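4.2 What people remember about a boat tour

I went into this part of the study thinking I knew what I would find. I had been on plenty of boat tours myself, mostly the short kind where you get a drink in a plastic cup and somebody points at rocks, and I was pretty sure that what stuck with people was the view. So when I wrote the first version of the questionnaire, I gave the view four questions and the crew just one. That was a mistake, and I want to own up to it early, as it shapes a lot of what follows.

We handed out the forms on two boats run by the same operator out of Jundness harbor. The first boat, the Lernlow, is a wide, slow catamaran that does the evening run. The second, the Stikus, is a single-hulled boat with a covered deck, and it does the mid-morning trip out to the bird cliffs and back. Both trips leave from the same dock, both are advertised on the same board, and they cost the same. What differs is the hour, the boat, the route and (this matters more than I expected!) the way the welcome talk is done.

In all, 253 passengers took a form and 228 gave it back with enough filled in to use. I threw out the rest mainly for being blank on the second page, which tells me the second page was too easy to miss. If you ever do this yourself, print on one side only.

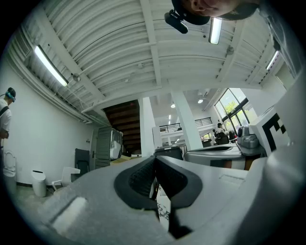 The form had 7 questions in the end. Three were the usual kind, where you circle a face from grumpy to delighted, and the others were open. I love open questions and I also dread them, because somebody has to type them up, and that somebody was me, over several long evenings. Handwriting done on a moving boat is its own special alphabet. Where I couldn't read a word I left a gap, and I never guessed.

The open question I care about most was the very last one: "If you tell a friend about today, what will you tell them first?" I picked the wording after a small trial in September, when I had asked "What was the best part?" and got a whole stack of answers that said "everything" or "all good." Nice for the crew, useless for me. Asking about a friend got people talking. They wrote little stories, they argued with their spouses in the margins, and one person drew a very decent pelican.

I sorted the answers into piles on my kitchen floor before I put anything into a spreadsheet. I know there is software for this, and I did use some later on to check myself, but I think better when I can move paper. The piles shifted a good deal in the first pass. I began with a pile for "scenery" and soon split it, because an answer like "the cliffs turn orange" is a different sort of thing from "we saw the whole coast." The first is a moment and the second is more like a summary of the ticket. The split held up well when I came back to it with fresh eyes a couple of weeks later, so I kept it.

By the end the piles were: a moment on the water, the coast in general, the crew, the food and drink, other passengers, the boat itself, and bodily comfort, which is my polite name for seasickness, sunburn and the toilet. An answer could go in only one pile, by whatever it mentioned first. That is a blunt rule and I lost some nice detail to it. On the other hand, the question asks what they would say first, so I felt all right about taking them at their word.

The crew pile was the surprise. On the evening boat it was the biggest of the lot, ahead of the sunset, on a trip that is sold as a sunset trip and has the word in its name. People wrote about the guide learning their kids' names at the dock. They wrote about the captain letting a shy boy ring the bell. Quite a few quoted the safety talk back to me, jokes included, and I started to recognize the jokes. On the morning boat the crew pile was much thinner, and what was in it was mostly short ("friendly," "helpful," "good English").

Figure 3. Indoors by a sink counter

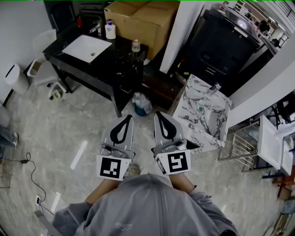
Aguiar, Jundness
Posted May 31, 2025

Now, it would be easy to say the evening crew are just nicer, and a couple of people at the harbor said exactly that to me. I don't buy it. Half the crew work both boats in the same week, and when I looked only at the trips where the guide was the same person, the gap was still there. It got smaller, sure, but it was still easy to see. So something about the trip has to be doing part of the work.

My best guess is the welcome. On the Lernlow the guide meets everybody on the dock, walks them on, introduces the captain and the deckhands by first name, and only then goes over the life jackets and where to hold on. The boat doesn't move until that is finished. On the Stikus the talk happens after they cast off, over a loudspeaker, with the engine going. I stood at the back on several of those trips and caught maybe half of it, and I was there to listen. A passenger busy looking for a seat in the shade has no chance.

I should say clearly that I can't prove this. The two boats differ in too many ways. People in the evening have a drink in their hand and nowhere else to be, while people in the morning often have a bus waiting. Families lean toward the morning trip and couples toward the evening one. The sea is calmer at one end of the day than the other on this coast, and I didn't write down the swell, which I regret. A proper test would swap the two welcomes for a season and leave everything else alone. I asked about that, and the operator was interested, but the morning timetable has no slack in it and a talk on the dock would cost them minutes they don't have.

Something smaller also came out of the piles, and I want to get it down even though I don't have a neat place for it. Passengers who mentioned the crew first circled the happier faces on nearly everything else too, including the drinks, which were the very same drinks for everybody. Passengers who mentioned bodily comfort first went the other way, and hard. You can read this in either direction. Perhaps a good guide makes the lemonade taste better, or perhaps people in a good mood notice the guide. I lean toward the first, but I like guides, so don't take my word for it.

I had also expected the length of the trip to come up a lot, as it is the thing people ask about most at the ticket window. How long is it, will we be back by dinner, can the kids last. On the forms it hardly showed. A handful of people on the evening boat wished it had gone on longer, and a handful on the morning boat thought the stretch back from the cliffs dragged, and that was about all I got. My feeling is that length matters a great deal when you are choosing a tour and not much when you are telling the story later. If that is right, then the boards on the dock and the stories passengers take home are talking about two different trips, and an operator who only reads one of them will miss half of what is going on.

A word on who isn't in here. Anybody who couldn't read English or Spanish is missing, as those were the only two versions of the form I had. So is anybody who was too ill to hold a pen, and on a choppy morning that can be up to 3 people on one sailing, so the comfort pile is surely lighter than it should be. I also have very few teenagers, who took the forms politely and then turned them into boats of their own.

4.3 Coding the welcome talks

For the talks themselves I worked from notes made on board, one page per sailing, with a line for each thing the guide covered and a tick if the passengers near me seemed to hear it. The full sheet is in the appendix. I kept the names of the crew out of it, which they asked for and which seemed only fair, and I let each guide read their own pages before I used them. Two of them corrected the order I had put things in, and both times they were right.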